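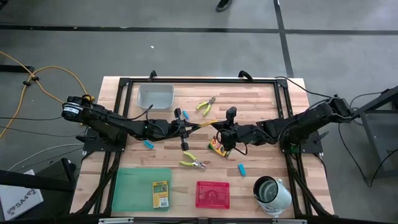

## Urnura Yard Sign Kit: my review after a whole summer of using it

Sep 2, 2022

If you live anywhere near Undport you've probably seen our signs by now (green letters, white background, "Keep Manalastas Library Open"). A few people have stopped me at the grocery store to ask where we got them made, and the answer is my dining room! We bought the Urnura kit in July and printed the lot ourselves, so I figured I'd write up how it went for anybody else getting a campaign off the ground.

The kit is a screen printing frame, a squeegee, a jar of outdoor ink, a stack of blank corrugated plastic sheets and the wire stakes to go with them. Ours cost $76 with 30 blanks, and you can buy more blanks separately. You make the stencil yourself, either with the film sheets they include or by cutting one out of vinyl if you have a friend with a cutter. I went with the film because I was impatient, and I'd do it that way again.

### Printing

My first few signs were awful. I used way too much ink and the "B" in "Library" filled in so badly it looked like an 8. Once I got the hang of pulling the squeegee in one long stroke (tilt it toward you and don't stop halfway, whatever you do) they came out crisp and really pretty sharp from across the street. The instructions cover all this in one tiny paragraph with a drawing I still don't understand. Charito Malabanan came over on the second evening and we got a little assembly line going, one of us printing and the other laying signs out to dry on every flat surface in the house.

Drying takes forever, by the way. The box says an hour. Give it overnight, especially if it's humid, or you'll stack them and peel half of your slogan off on the back of the next one.

### How they hold up

Very well! Ours have been through a couple of nasty thunderstorms and a lot of sun, and the green has hardly faded. The stakes are the weak spot. They're thin, and in hard clay they bend before they go in. I ended up poking a starter hole with a long screwdriver, and for the really exposed corner by the gas station I swapped in heavier stakes from the hardware store.

One thing to check before you put anything out: the strip of grass by the curb usually belongs to the city, even if you're the one mowing it. We lost 5 signs that way in the first week. They were nice about it and let us pick them up from the yard behind public works, but still.

### Compared with ordering them

Bindu Mathew ran the school crossing campaign last year and used Comen, the online printer. Her signs are smoother than mine and they print on both sides in full color, which the Urnura kit can't do without a lot of fiddling. If you need 2,000 leaflets or a big batch of signs all at once, go that route and save your wrists. For a small neighborhood group that wants to add a few signs every weekend as people ask for them, I like having the kit in the closet.

### Would I buy it again?

Yep. Four stars, with the missing one for the stakes and that useless drawing. Buy a second jar of ink when you order, and cover your table with something you don't care about. The cleanup is soap and water as long as you get to the screen right away. I left mine while I took a phone call and spent the rest of the night scrubbing it with an old toothbrush.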